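Envelope Sorting at the Skemton Craft Corner

Photos and captions: Giorgia Orlandini

I love envelopes, and I love them even more when they come with little seals! We have 306 in the Brirkotdale stationery collection now, and these pictures show a few of the colors on the gray table, against that wonderful black-and-white wallpaper.

Navy, pale green, dark green and red, with the plush dog looking on from the back.
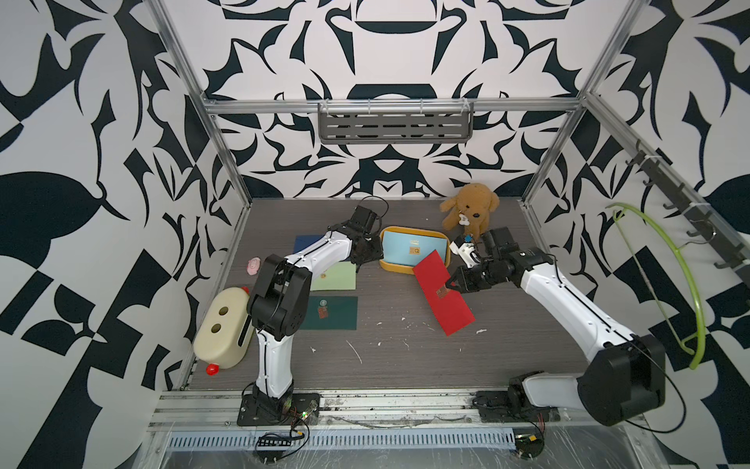 Trays and cards

My favorite card stock is anything dark enough to take a silver pen, and Archana Tripathi keeps finding me more of it (thank you, Archana!).

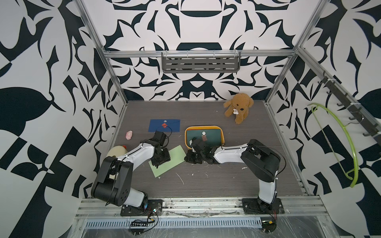
Brijesh Joshi and I can argue over paper for an entire lunch. He likes cream, I like color, and we have never settled it. The dark blue card with the small red diamond on its label is one I'd put up against any cream sheet he owns!

Standing everything on edge is so much nicer for flipping through, and look at that orange. 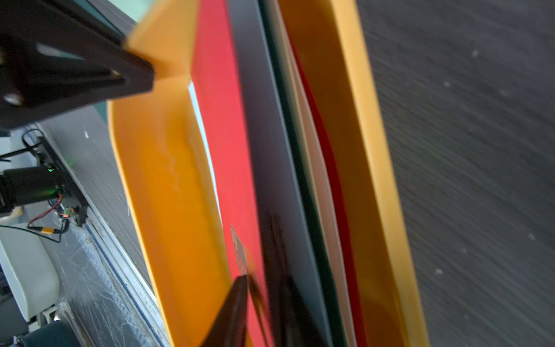
Greens and golds

Dark green in a mustard-orange tray is a pairing I want to use for my November cards.

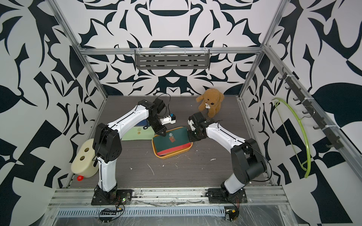 Green cover, red lower edge, and a small red-and-gold design on the front.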